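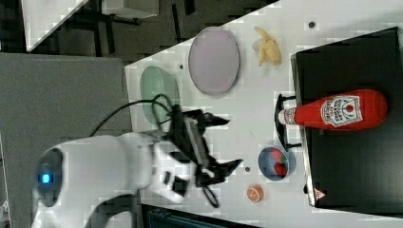 The arm at our work table, with the plates, the fruit and the ketchup bottle of the "breakfast" task.

Progress report to the Riviere education fund
Project: Lay the Table (robotics club, second period)
Written by: Gwenaël Rolland, club leader
Period covered: from the start of the school year until March

1. Where we are now

In the application we promised that the pupils of the club would teach a robot arm to lay and clear a small table, and that they would present it at the Ladov student competition before the summer. I can report that the main part of the work is going forward. The arm is installed, the pupils can operate it without my help, and two of the four tasks in our plan are finished. The third one is open and gives us difficulty. The fourth one is not yet started.

We have 20 pupils registered, which is more than the application foresaw. They work in small teams, and each team has its own hour at the table. Between the hours they write programs on the computers in the next room and test them in the simulator. Agathe Pruvost, who teaches mathematics, has taken over the simulator sessions from November and I am very thankful for this. Before, I was running from one room to the other.

2. What the pupils have done

Task 1, moving a piece of fruit from the table to a plate. Finished. For this task we use toy food, like the slice of orange and the banana. The team decided to begin with the orange slice because it is round and they thought it would be easy. It was not so easy. It is flat, and when the fingers come from above at a wrong height they touch the table or close over nothing. The team solved it by measuring the height again after each change of the gripper position and by closing the fingers more slowly. They now succeed in most of their trials, and they write each trial in the notebook, also the bad ones.

Task 2, placing the bowl. Finished in January. The arm takes the small bowl by the rim and brings it to a marked place. The pupils were proud of this one, and it was shown to the parents at the open evening. One attempt in front of the parents failed. The team found the reason themselves: a plate had been put back in a different position than in the program.

Task 3, the ketchup bottle. In progress. The bottle must be taken while it is lying on its side and then be put upright beside the plates. To take it is possible, but to turn it is hard, and the bottle often rotates between the fingers. The team of Iddrisu Amegashie has tried 3 different grasping points. The one nearest to the cap is the worst. At the moment they are testing a grasp in the middle of the bottle with a thin rubber layer on the fingers, and I will know more after the holidays.

Task 4, clearing everything away in a fixed order. Not started. I would like to keep it in the plan, but in a simpler version with only the fruit and one plate.

3. What was more difficult than expected

The delivery of the spare fingers from Costbridge came five weeks late. During this time we worked only with the original pair and I asked the pupils to be careful, so they were slow. I prefer this to a broken gripper, but we lost part of the autumn.

The second difficulty is the cables. They hang near the gripper, and in some positions of the wrist they come close to the objects. The pupils have made a list of positions which are not allowed, and the program now refuses them. I would still like to buy proper cable holders.

The third difficulty is my own mistake. I planned the teams by age, so the youngest pupils were all together and had nobody to ask. After the winter break I mixed the teams. The results are better and the hour is also more calm.

4. Safety

Each pupil has passed the short safety test before touching the control. One person in the team always stays at the stop button and does nothing else. The speed of the arm is limited in the settings and only the adults have the password. We have had no accident and no injury in this period.

5. Money

We have used almost 70 per cent of the grant. The largest costs were the spare fingers and the yearly licence for Plurkix, the program in which the pupils write their tasks. The travel to the competition is not yet paid. With your agreement I would like to move the remaining part of the line "printed materials" to "small equipment", to pay the cable holders and a second set of toy food. The total does not change. Eugénie Caron in the school office has the invoices and can send copies.

6. Next steps

Until the end of April: finish task 3, or decide on an easier version of it.
In May: task 4 in its short form, and rehearsals with the competition timing.
Before the competition: a visit of Sebastião Dantas, who was in the jury last year and has offered to watch the teams for one afternoon.

We have one question for the fund. The competition allows only 5 pupils per school on the stage, and we would like to bring the others as public. Please tell us if the travel line may be used for them too. We must reserve the coach before the end of this month.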